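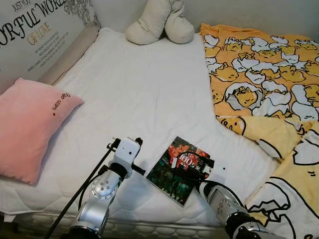

So how long does it take to change over one bed? Longer than I tell myself every single time, and today it ate most of the morning.

February 26, 2020

I'd been putting this off all week. The plan was to get the bedroom sorted before March, which sounded like loads of time until I looked at the calendar and saw it was next Sunday! So I had my coffee, put the washer on, and started with the bed (the bed is always the hard part, the rest is just dusting and picking up socks).

First job was clearing it off, and how one bed collects so much stuff I will never know. There's the pink square pillow with the little red heart embroidered on it, which I refuse to give up even though it goes with nothing. There's the big headboard cushion with the writing all over it, the "OF LOVE" bit in gold. I bought that from Stitora when I was in a mood, and I still like it, but the more I look at it the more I think there are a LOT of words on it. The cream plushie stays up against the wall because it has lived there forever.

And then the book. A slim paperback with red-orange flowers on the front and a big white 100 across the cover. I have been "reading" that thing for ages and I'm on page 49. I had a quick look at where I'd left off and of course read a few more pages instead of getting on with things. Page 52 now. Progress!

The white quilted mattress pad is the best thing I bought last year, by the way. It's a Kukus, and it was 30 dollars on sale at the Salcedo outlet, and it has come out of the wash fine every time so far. I nearly got the Mivisska one with the deep pockets but that was more than double and I couldn't see why. White sheet next, corners tucked in properly at the top and not so properly at the bottom.

Then the duvet, the yellow one with the egg yolk guys all over it. I love it so much. It's a silly cover for a grown adult and I don't care, it makes me happy on gray mornings.
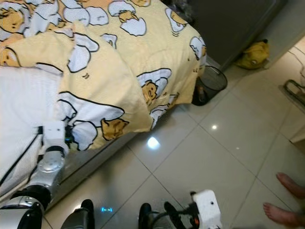 Egg duvet, still bunched up on one side.

I have 2 ways of doing a duvet, the fold-it-back way and the fling-it-and-hope way, and the second one always ends with too much hanging over one side. Then I go around and tug it, and then it's short on the other side, and around I go again. Anyway!

Still to do: the closet shelf, the windowsill, and that drawer full of phone chargers. I might look for a plain cushion cover too. The laundry is done and needs to come out before I forget it again, so I'm stopping here.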